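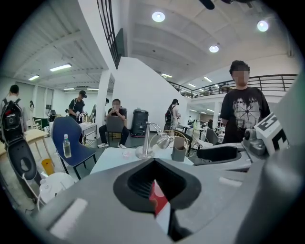 Getting a usable policy out of hand-held gripper demonstrations is mostly a matter of how you record them, and I'd love more people to try it, so I've written up the way we do it in the Garba project. You carry the gripper in your own hand, do the task yourself, and the recordings become training data for an arm that has never seen your room. The printed marker cube on the black arm section at the right of the gripper is the piece you'll come to love, so keep it clean and keep your sleeve off it! A lamp, a cup and a small clear dish on a white table are plenty for a first task, and people standing around behind are welcome too.

What you need

A hand-held gripper with its camera fitted, a table, three or four everyday objects, and a free afternoon. We use the Lanard training scripts, but any imitation learning code that takes video and gripper poses will do.

Step 1: Choose one small task

Ours was "pick up the cup and put it down next to the dish". Write the start and the finish in one sentence. If you need a second sentence, you've got two tasks, and you should record them separately.

Step 2: Record a mapping pass

Before any demonstrations, move the gripper slowly over the whole table for 15 seconds or so. Tilt it, lift it, bring it back. I skipped this in February and spent an evening wondering why my paths drifted off sideways (painful, but I learnt a lot about drift).

Step 3: Record the demonstrations

Start each one with the jaws open. Move at the speed you'd use to pass someone a full mug of tea. Shift the objects a little between takes, and now and then put the cup somewhere awkward. We recorded 82 takes in one sitting, with a tea break in the middle, and kept 63 after checking.

Throw away a take if:
the marker went out of view during the grasp
you bumped the table
you stopped to think halfway through

Step 4: Change the room

This is my favourite part. Ifeanyi Bashir trained one policy on takes from a single quiet room and another on the same number of takes split between Gresness and Hosotholm. On a table neither policy had seen, the first reached for empty air again and again. The second picked up the cup on its second go, and I may have cheered. Same code, same settings, just more variety behind the objects.

Step 5: Train and test

Train on everything you kept, then test with the objects in places you wrote down beforehand. Change one thing at a time, starting with the cup's position. Leave the lighting until last.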